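Bins in open cabinet next to washer creep forward and stick on the shelf – what to change?

Asked by Boyang Jia in Storage & Laundry

I have an open base cabinet in the laundry area, no doors, one fixed middle shelf, two bins per level. The washer is directly beside it. The countertop runs across the cabinet and stops at the machine.

Two problems.

1. During the spin cycle the bins move toward the front of the shelf. After a week of normal use the upper ones overhang the shelf edge. I measured 6 mm of travel on one long cycle.

2. The upper bins are tall. When I pull one out by the front handle it tips down before it is clear of the countertop, and the back rim catches on the underside. If the bin is heavy I have to reach in and hold the back down with my other hand.

The bins are smooth plastic, bought from Camholm in June. The shelf is 60 cm deep, which is deeper than the bins. I would prefer not to drill into the cabinet because we rent. Contents are detergent refills, cleaning cloths, spare hose fittings and a lot of clothespins. I have already checked that the washer is level front to back. I have not checked side to side.

Is it better to treat the shelf, the bins or the washer?

Edit: the washer is a Litel front loader, spin speed set to the maximum.

2 answers

Boris Georgiou
Accepted answer

Start with the washer. Vibration that moves a loaded bin is coming through either the floor or direct contact with the cabinet. Slide a piece of cardboard down between the machine and the cabinet side. If it does not pass freely from top to bottom, they are touching, and no shelf liner will hold up for long. Move the machine over until it does pass, then check the level side to side with the drum empty. Lock the nuts on the feet after adjusting. A lot of people skip the lock nuts and the feet work their way back within a month or two.

Then lower the spin one step and run the same load. Measure again. If travel drops to almost nothing you have your answer and the rest is optional.

For the shelf, use a thin rubber mesh liner, cut to the full depth. Do not use the foam type. It compresses under weight and the bin will be harder to pull out than it is now. Clean the shelf with dish soap first and let it dry overnight. Detergent residue makes a good lubricant and there is usually a film of it in any cabinet where refills are stored.

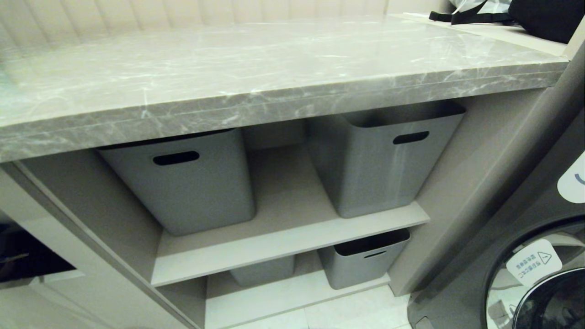

Clearance at the top is a separate matter and depends on the bin height. Measure from the shelf to the underside of the countertop at the front, not at the back, since many countertops have a thicker front edge. The setup pictured is close to yours, gray bins two over two with the machine on the right, and the upper pair have their tops tucked under the counter in the same way. The handle is an oval cutout near the top of the front face. A handle that high means you are pulling at the rim, so the bin wants to rotate as soon as its center of weight passes the shelf edge. Put the heavy items at the back of the bin and it stays flat for longer. Liquids go on the lower level. On the upper level keep cloths and anything else light.

If you want to keep the bins from going in too far, put a spacer against the back panel. A length of scrap wood laid flat is enough. It does not need fixing. It will also stop the bins from hitting the panel during spin, which accounts for part of the noise.

For the renter question: removable mounting putty at the two rear corners of each bin holds against vibration and still releases with a firm pull. Replace it when it picks up lint.

Comments (3)

Boyang Jia: Cardboard did not pass at the lower third. Moved the washer over and leveled it side to side, it was low on the cabinet side. Travel is now too small for me to measure. Have moved the refills down. Still need to do the liner.

Boris Georgiou: Good. Check the feet again after a few loads.

Boyang Jia: Will do. The catching at the top is better with the weight at the back but it still happens if I pull fast.

Lu
Answer

I would just get shorter bins for the top. Mumham has some that are the same width as the usual ones but lower, and you can see into them without pulling them all the way out. I had tall ones on the top shelf and gave up, they are on the bottom now.

Also you could put a strip of wood along the front of the shelf with double-sided tape so they can't slide off. I haven't tried this. You would have to lift the bins over it, so maybe not if they are already hitting the counter.

Comments (1)

Boris Georgiou: A front strip makes the second problem worse. Every millimeter of lift comes out of the top clearance. Shorter bins are fine – check the outside height including the rim, because listings sometimes give the inside height.

Viewed 1,299 times
6 people found this page helpful
Share

Related questions

Washer walks across tile floor on spin
Removing old shelf liner adhesive from a painted shelf
How much gap to leave between a front loader and a cabinet
Clothespin storage that does not tangle
Can detergent refills be stored next to a water heater
Rubber feet or one large mat under a washing machine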